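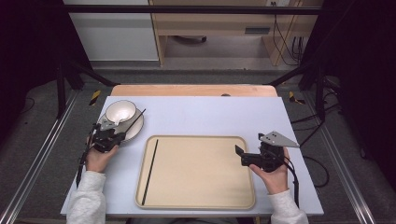
教机器人用手，先得让人把自己的手变笨。我在Prusthorpe待了几天，头一天上午学到的就是这个。桌上铺着一块灰蓝色的板，板上有一只米色托盘，托盘里躺着一根黑筷子，旁边是白碗和垫在下面的白碟。一个幼儿园大班的孩子看见这些东西，会直接去找饭。而穿着浅灰色抓绒衣的一双手，一左一右各握着一只黑色夹爪，夹爪后面拖着线，要靠这两副黑色的下巴去完成手指原本就会的事情。手指被关在后面，像两位被请来参加会议却不许发言的专家。

Prusthorpe是一个工业园，离最近的地铁站要换一趟公交，公交的班次似乎是按照没有乘客的假设排的。园区里有做纸箱的，有修电梯的，有一家卖鱼缸过滤器，还有Osik。Osik的门牌很小，门很重，推开之后是一股灰地毯和速溶咖啡混在一起的味道。我原以为会看到一排闪闪发亮的机械臂，配上蓝色的灯，宣传片里都是这样。结果先看到的是一排鞋柜，鞋柜上贴着一张纸：进采集间请换软底鞋，香蕉皮请扔外面。后半句的来历我问过几个人，得到几个互相矛盾的版本，于是放弃了。

Osik的生意说起来很朴素：人做一件事，机器记下来，记得足够多之后，拿去给机器人学。他们把这个叫“示教”，英文里叫demonstration，员工之间叫“演”。“今天演什么？”“演筷子。”“还演筷子？”这样的对话每天早上在茶水间发生，语气跟剧团里跑龙套的差不多。

带我的人是Nives Barbieri，示教组的组长。她从前在一家餐具厂做质检，后来又教过几年陶艺课，这两段经历放在简历上显得毫无关系，放在Osik就成了对口专业。她说话很快，走路也很快，唯独拿起夹爪的时候会突然慢下来，好像有人在旁边把播放速度调低了。

“你先来一遍，”她说，“我不讲，你先来。”

我握住两只夹爪。手感介于电钻和理发推子之间，比看上去沉。手指一收，前面的爪子就合上；一松，爪子就张开。任务是把托盘里的一根筷子夹起来，放到碗边。我用左爪去夹，爪尖碰到筷子，筷子滚开了。我再去夹，筷子又滚开了，滚的方向很有礼貌，每次都刚好离开我够得着的地方。我想用右爪把它挡住，右爪撞上了托盘的边。托盘移动了。我下意识地想松开夹爪用手去扶，Barbieri在背后说：“手不要来帮忙。”

这句话后来我在采集间里听到过很多次，对新人说，对老员工说，有一次她对自己说。它差不多是Osik的校训，如果Osik愿意花钱找人刻一块的话。

我的第一遍用了很久，最后筷子是放到碗边了，姿态却像一个喝多了的人把伞靠在别人家门口。Barbieri看了看屏幕上的记录，说：“这个不能用。”我问哪里不能用。她说：“哪里都不能用，不过你很放松，这是好的。”

要理解这行当，得先承认一件有点丢脸的事：人对自己的手几乎一无所知。你问一个人怎么拿筷子，他会告诉你大拇指压着，食指和中指夹着，然后停下来，低头看自己的手，发现说的和做的对不上。我们从小练会了，练会之后就把说明书扔了。等到机器来请教，大家翻箱倒柜也找不到那本说明书，只好当场再做一遍，让它自己看。

早年间不是没有人试过写说明书。Barbieri给我看过一份别人留下来的旧文档，题目叫《餐具整理动作规范》，打印出来有40页，其中关于“把筷子摆齐”的部分占了整整一章。里面区分了“轻推”“缓推”“带推”，还有一个词叫“蹭”，没有给出定义。机器人照着这份规范做，据说能把筷子摆得很齐，前提是筷子事先已经摆得比较齐。

所以现在改成演。演又分两派，两派在Osik共用一条走廊，见面点头，吃饭分桌。

一派是手持派，就是握着夹爪直接上手的。好处是快，人站在桌子跟前，眼睛看着东西，胳膊知道自己在哪儿。夹爪张多大、走到哪儿、什么角度，都记下来，将来换到机械臂上去。坏处是人太灵活，一不小心就做出机械臂做不到的动作：手腕一翻，肘一抬，身子一侧，绕过去了。漂亮极了，统统作废。手持派的新人要花好多天去戒掉自己的身体。有一位小伙子以前打羽毛球，反手动作极好，组里一致认为他是最难教的。

另一派是遥控派，用的是Osik自己攒出来的一套操作台，名字叫Russo。人坐在这头，两只手扶着一对小的机械臂，那头有一对大的机械臂跟着动。你抬它也抬，你转它也转，只是它稍微晚那么一点点，像一个听外语广播的人。遥控派说自己的数据最“干净”，因为凡是演出来的，机器本来就做得到。代价是慢，而且演的人感觉不到手上的分量。夹鸡蛋的时候，坐在Russo跟前的人会不由自主地屏住呼吸，仿佛气息能顺着网线传过去。

我两边都试了。在Russo上，我花了一顿午饭的工夫，把一块海绵从盘子左边挪到了盘子右边。海绵没有受伤。旁边的操作员叫我别灰心，说他刚来的时候也觉得自己中风了。

为什么偏偏是筷子？我把这个问题留到了第二天，因为第一天我忙着跟它怄气。

答案首先是客户要。客户叫Braltell，做的是一种摆在食堂和养老院餐厅里的收桌机器人，目前的本事是收盘子。盘子很大，很平，很讲道理。碗也还行，有个边可以下手。勺子就开始有脾气。到了筷子，Braltell的工程师在一份给Osik的邮件里写道，机器人“表现出回避”。Barbieri把这几个字念给我听的时候忍着笑。她说那台机器人她去看过，遇见筷子就绕着走，先收碗，再收碟，再收一遍已经收过的碟，最后停在那里，夹爪张着，像宴席上不认识人的客人。

筷子细，会滚，颜色深的和影子分不清，躺在浅盘子里贴着底，爪子伸下去先碰到的是盘子。从侧面推，它就顺着走；从两头夹，它就翘起来。它还常常丢下另一根，单独出现。一双筷子是餐具，一根筷子是个难题，不知道该归到哪里，该等谁。

“人不会去想这个，”Barbieri说，“人看见一根，就会找另一根。它不会找。你要演给它看，什么叫找。”

我问怎么演“找”。她想了一会儿，拿起夹爪，先把托盘里的筷子夹住，提起来一点，停了一拍，然后朝碗碟那边过去。停的那一拍就是“找”。停太长，机器会学成犹豫；停太短，它什么也学不到。示教组为了这一拍的长度开过会，会上有人带了节拍器，又被请出去，因为节拍器的声音让隔壁遥控派的人手抖。

每一遍示范叫一条。好的一条从头到尾只有几次呼吸那么长，看上去平平无奇，跟在自己家收拾饭桌差不多。Braltell这一单要的是2000条能用的。我特意问了“能用”是谁说了算，得到的回答是先由组里过一遍，再由客户过一遍，再由机器人过一遍，机器人的意见最难听。

不能用的条各有各的死法。有的是起手太急，爪子还没停稳就合上了。有的是中途换了主意，左爪去了一半改用右爪，人看得懂，觉得很自然，机器看了就学会了左右为难。有的是袖子扫到了碟子。有的是打喷嚏。有一条从动作到节奏都堪称典范，末尾却有一只手放下夹爪，伸进来把筷子拨正了一毫米，这一条在组里传看过，标题叫《情不自禁》。

还有一类最冤枉，叫“太好了”。某位老员工做得过于流畅，筷子到位、松爪、撤手，一气呵成，看的人几乎要鼓掌。可是机器从这种条里学不到东西出了岔子该怎么办，于是组里反过来要求：每演一批顺的，就要演几条不顺的。先故意夹偏，再救回来；先让它滑掉，再去追。于是你会看到几个成年人在工作时间非常认真地失手。失手也有讲究，要失得自然。有人演得太假，筷子还没碰到就先露出“哎呀”的表情，虽说表情不进记录，Barbieri还是让他重来。

“肩膀会知道的，”她说。

我没有听懂，后来坐在角落里看了一下午，懂了一点。假装失手的人，肩膀会提前松。

采集间里的声音值得说一说。想象中应该有马达声，手持派这边却几乎没有，只有爪子合上时轻轻的嗒一声，筷子碰到碗的叮一声，然后是人报数一样的低语：“好。”“再来。”“好。”“这条不要。”线拖在桌子边上，人转身的时候要像穿长裙的人那样先提一下。到了下午三点，灯照得眼睛发涩，“好”和“再来”之间的间隔慢慢变长，有人开始哼歌，哼的是同一首广告曲，起因无从查考。

我问过他们手疼不疼。疼，尤其是虎口。组里有一盒公用的热敷贴，还有一个写在白板上的规矩：连着演24条就要放下夹爪，去走廊里走一圈。走廊里常常能碰到遥控派的人也在走，他们疼的是脖子。两派在这里最和睦，一起揉，一起抱怨空调。

关于这份工作像什么，我收集到几种说法。打羽毛球的小伙子说像给左撇子的弟弟示范系鞋带，要面对面，要反着来，还不能伸手替他系。遥控派的一位大姐从前做配音，她说像对口型，嘴得等着画面。卖鱼缸过滤器那家的老板午休时经常过来蹭咖啡，他说像他岳父教他倒车，区别在于机器人不会顶嘴。大姐说机器人会顶嘴，只是过几个星期才顶。

她说的是验收。每攒够一批，数据就送去训练，训练好了装到采集间尽头的一台测试臂上，大家围过来看自己的学生。这是Osik最接近家长会的场合。我赶上了一次，那天晚上七点，本来该下班的人都没有走，有人把椅子搬了过来，椅子上还坐着一袋橘子。

测试臂醒过来，先抬一抬，再放一放，然后朝托盘伸过去。它夹住了筷子。屋里有人吸了一口气。它提起来，停了一拍。

“太长了，”Barbieri小声说。

它还在停。又停了一会儿。那根筷子悬在托盘上方，微微地晃。我忽然认出来，这个停法我见过，下午坐在我左边的那位就是这么停的，他每到这里都要舔一下嘴唇。机器没有嘴唇，只学到了舔嘴唇所需要的时间。

接着它往碗边去，放下，松爪，退回来，动作收得很小，几乎有点害羞。这一下全组都笑了，因为那是Barbieri的退法。她做陶艺的时候养成的，怕碰歪没干的坯子，手总是贴着来路往回缩。她自己没有笑，凑近了看，说：“我是这样的吗？”

大家说是。

那天晚上测试臂试了12次，成的比不成的多，具体多多少，Osik请我不要写，Braltell也请我不要写，两封邮件措辞几乎一样。不成的那些里头，我最喜欢的一次是它把筷子夹起来，停好，送到碗边，放下，退回，然后又伸过去，把筷子夹起来，送回了托盘。整套动作无可指摘。屋里安静了一会儿，有人问这一段是谁演的。翻了半天记录，是有人演完一条之后忘了停录，顺手把桌子复了位。

“它学得很认真，”Barbieri说，一边说一边在本子上记。

我跟她聊过这件事会不会让人心里不舒服。你站在那里，把自己的手拆成一条一条的，交给一个将来可能不需要你的东西。这是每个来采访的人都会问的问题，她大概已经演过很多遍，不过还是停了一拍，长度合适。

她说餐具厂的质检线上，从前有一位老师傅，拿起一只盘子，指甲一弹就知道有没有暗裂。厂里想让他教徒弟，他教不了，他说你听，徒弟听了，听不出来。后来老师傅退休，那个本事就跟着他回家弹自家的盘子去了。“他要是有这么个东西可以录，”她指指夹爪，“录下来的也不是他听见的，是他的手怎么弹。差得远呢。可是也比什么都没有强一点。强多少我不知道。”

遥控派的大姐对同一个问题的回答更简洁。她说她家里有个八十多岁的母亲，在养老院吃饭，筷子老掉在地上，护工捡得腰疼。机器人要是愿意捡，她很乐意教。至于它将来还想干什么，等它先学会了筷子再说。照目前的进度，她觉得自己能干到退休。

倒是卖鱼缸过滤器的老板有点担心。他问测试臂会不会喝咖啡。

最后一天，我要求再演一次。Barbieri说可以，给了我一个没人用的时段。托盘摆好，碗和碟摆好，我握住夹爪，提醒自己手不要来帮忙，肩膀不要先知道。左爪过去，先不急着合，让爪尖轻轻搭在盘底，再往筷子那边挪。这是我看打羽毛球的小伙子看来的，他自己说不清为什么要先搭一下。夹住了。提起来。停一拍，我在心里默念了一个字，念的是“找”。往碗边送，放下，松开。退的时候，我发现自己的手贴着来路往回缩。

Barbieri把这条看了两遍。她说起手有点偷偷摸摸，中间晃了，松爪松得早，筷子落下去的时候弹了一下。

我问能不能用。

她说可以归到“救回来”那一类里去，虽然我什么也没救。然后她让我去填一张表，上面要写示范者的身高、惯用手，以及是否戴手表。我在“从事相关工作年限”那一栏里写了零，想了想，又划掉，改成“用筷子四十多年”。负责录表的同事看了一眼，说这一栏只收数字，请我去走廊那头重新领一张。

公交车又没有来。我在站台上把两只手揣进兜里，掏出钥匙看了看，又放回去，虎口还是酸的。对面纸箱厂正在下班，有人一边走一边单手剥橘子，剥得飞快，皮连成一整条。换作几天前我是不会看的。我盯着看了很久，想着这要怎么演，左爪固定，右爪起皮，中间那一下转动得交给谁。那人大概觉得我想吃，走过来分了我一半。

回去以后我和Barbieri通过一次邮件，核对几处细节。她说筷子那一单快收尾了，Braltell又发来一张新的清单，头一项是茶包，要求从杯子里提出来，沥一沥，再放到碟子上，不能滴到外面。组里已经为“沥一沥”开过会了。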